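Plultside rehearsal room, bench notes, January
Backline and desk, week before the Telarside dates
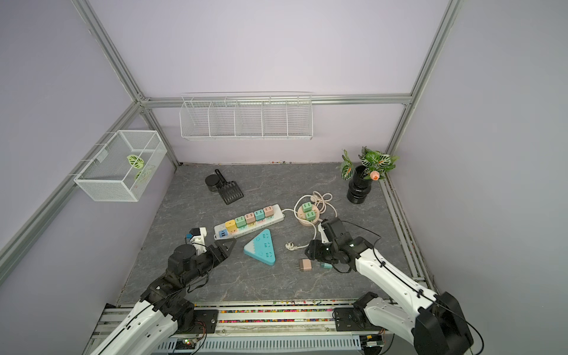

Continuing from the last entry. The hum on the bass channel is still there with the cabinet mic muted, so it is on the DI side. Swapped the DI box for the spare: no change. Swapped the lead between amp and DI: no change. Lifted the ground on the DI: hum drops a long way but leaves a buzz that follows the dimmer on the lighting circuit. So two faults, and I had been treating them as one.

Fault one is the loop. The bass rig was on the wall socket behind the drum riser and the desk was on the feed by the door. Ran both from the same distribution board and the hum went without touching the lift switch. Leave the lift out from now on. If the hum comes back at a venue, look at where the power is coming from before reaching for the switch.

Fault two is the bass itself. The buzz stops when the player touches the strings and gets worse when he faces the lights. Opened the control cavity. The shielding paint does not meet the plate and the earth wire to the bridge was held by about two strands. Resoldered, put copper tape round the lip of the cavity so that it makes contact with the foil on the plate. Checked with the meter, bridge to jack sleeve, reads as a short. Buzz is now below the amp's own hiss at any level we would use on stage.

10.40
Guitar amp, the small valve combo. Complaint was that it goes soft and woolly after the first few songs. Ran it into the dummy load and left it. Clean at switch-on, then bias drifting on one output valve and not on the other. Swapped the two valves over between sockets and the drift went with the valve, so the socket and coupling cap are not the cause. Fitted the matched pair from the drawer. Left it on load for 30 minutes at rehearsal volume and both stayed together. That was our last pair, so need to order before Telarside. The drifting one is marked with a cross and should go in the bin. I know somebody will keep it as a spare. Please don't.

Reverb tank on the same amp: the crash when moved was a loose return spring catching on the case. Put the foam back where it should be. Still a bit splashy on bright settings but the player likes it and it is not a fault.

11.30
Keyboards. The stage piano is sending note-offs late on the top octave, heard as notes hanging in the quiet song, "Grelwood". Recorded the MIDI for five minutes of playing. The late ones only come when the sustain pedal is plugged in, and they match small flickers in the pedal data between fully up and just above. The pedal is half-damper type and the piano was set for a switch. Changed the setting, flickers are still in the data but no longer held as pedal down. Cleaned the contact strip as well. Played the song through twice, nothing hung.

Note for whoever sets up: that menu goes back to its default if the piano is started with a pedal half pressed. Plug the pedal in, foot off, then switch on.

Lunch, then desk.

13.15
Built the Telarside show file from the one we used for the Halás session. Changes:

Kick: one mic only, inside. The outer mic gave us nothing but bass bleed on the last recordings.
Snare top and bottom as before, polarity flipped on bottom, low cut on bottom moved up.
Overheads: low cut at 70 Hz and no gate. The gate in the Halás file was left over from the support act.
Bass: DI and cabinet mic both, DI delayed to match the mic. Measured it instead of guessing this time. The delay in the old file was in the wrong direction, which explains the thin low end we blamed on the room.
Backing vocals: both on one group, 2:1 compression on the group, nothing on the channels.
Lead vocal: left alone. It works.

Monitor mixes are stored separately. The drummer's wedge feeds back before it is loud enough for him when the vocal mic is pointing at it from the front of the riser. Moved the wedge to his hi-hat side and took out a narrow band in the low mids. Enough level now, with some in hand. If the riser at Telarside is smaller than ours this will need doing again and the saved EQ will be wrong, so start flat.

15.00
Full run of the set with everyone playing. Recorded to multitrack, desk feed only, no room mics.

Observations while listening back:
The second song is fast against the demo from bar one. The count is fast, the playing only follows it. Suggest a click in the drummer's ears for the count and nowhere else.
The guitar and piano sit on top of each other in the middle eight of the slow one. Tried fixing it with EQ and both got worse. It is an arrangement matter. The piano going up an octave in that section cures it with all EQ off. Have asked.
The new ending on the last song is four bars too long on the recording, though it did not feel that way in the room. Leave it until there has been an audience.
Bass is much easier to place since this morning. Took its fader down a little and it is still clearer than before.

16.45
Cables. Tested the whole box on the tester, flexing both ends. Failures were all at the jack end and all the moulded type. Those have been cut so they can't go back in by accident. The good ones are coiled and tied with the black straps. The red straps are for XLR only, and I would like to keep it that way for longer than a week.

Still open:
Order output valves, matched pair, two sets.
Find the missing clip for the rack tom mic. The one in use is taped.
The left main speaker rattles on low notes at high level. It may be the grille. Not heard with the grille pressed by hand, so foam strip first, and drive unit out only if that fails.
Back up the show file to the second stick. The first stick took two attempts to be recognised today and should not be trusted.
Ask Telarside whether stage power and desk power share a board. If they do not, bring the long feed.

Stopped at 17.30. Amps off, desk left on for the file copy, to be switched off by whoever locks up.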